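# Keys, hooks and who's got the spare: your questions answered 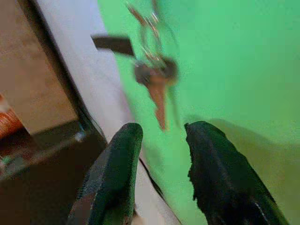
*Bronze-coloured key on its ring, with a good stretch of mint green behind it.*

I run the keys for our shared studios, and I get asked the same things over and over, usually when I've got both hands full. So I've written them down. If yours isn't covered, catch me in the kitchen before 6 - I'm nearly always in there making tea.

## Where do I hang my keys when I come in?

On the key rack just inside the side door, on whichever hook has your studio name next to it. Please don't use someone else's hook just because it's nearer! Carola Hamann and I went through a whole October of swapping each other's keys by accident, and I ended up at home with the keys to a kiln room I'm not even allowed in.

## Can I have more than one key on my ring?

Of course. Two or three is fine. What I'd ask is that you leave your house keys, car keys and the supermarket trolley token off the studio ring. I did it the other way for years (one enormous bunch, very satisfying to jingle) and then lost the lot on a bus and couldn't get into anything at all, including my own bathroom cabinet.

## Which key is which? They all look the same to me.

They do, a bit. Ours come from two different places so the heads aren't quite alike once you've got them in your hand. The Ackermann ones are for the outside doors and the Amero ones do the cupboards. If you still can't tell, put a dab of nail varnish on the head. Kirsty Harawira has a different colour for every door and she's never stuck on the step in the rain like the rest of us.

## Do I need a fob or a tag?

You don't need one, but I'm a big fan. Something flat is best, as the round chunky ones jam in pockets and catch on the hook next door. Leather's lovely if you have an old belt you can cut up. Please don't write the address on it. Your first name or a silly word will do - mine says "turnip", and everybody knows who that is.

## My ring is so stiff I've broken a nail on it. Any tricks?

Slide a thin coin or the end of a teaspoon between the loops and push the key along from there. A staple remover is even better, and there's one in the kitchen drawer, under the batteries. If the ring has gone wonky and doesn't close flat any more, throw it away and ask me for a new one. I bought a box of 300 and at this rate they'll see me out.

## How do I get a spare cut?

Ask me first, please, and I'll lend you the master to copy. The Promiron kiosk does them while you wait, and they're good about doing it again if the first one sticks. Try the new key in the door straight away, with the door OPEN. I can't say that loudly enough. Gudrun Vogler tried hers with it shut, at almost 6 in the evening, and had to talk to me through the letterbox until I found my slippers.

## The key turns but the door won't open. What am I doing wrong?

Probably nothing. Pull the door towards you, turn, then push. It swells when the weather's damp. If the key won't turn at all, don't force it - a tiny puff of graphite in the lock usually sorts it out, and the little bottle lives on top of the fuse box. Not cooking oil, please. We've tried that and it was a mess for months.

## I've lost mine. Are you cross?

No! Tell me the same day, though. Look in these places first:

- the coat you wore yesterday
- down the side of the studio sofa
- the fridge (twice now, both times mine)
- still in the door, on the outside

If they don't turn up I'll lend you a set and we'll see about a replacement. The storage unit at the back has its own lock, number 148, and that one has to be ordered, so it takes longer.

## Can I leave my key with a friend?

If the friend has a studio here, yes, go ahead. Nikola Brzozowska and Drahomíra Brabec hold each other's spares and it works beautifully. For anybody else, just send me a message first so I don't get a fright when I hear someone on the stairs.

## What happens to all the old keys nobody claims?

They go in the Tarkix biscuit tin under the desk. It's dreadfully heavy. Have a rummage if you think one might be yours, and if you make things out of metal, take a handful with my blessing.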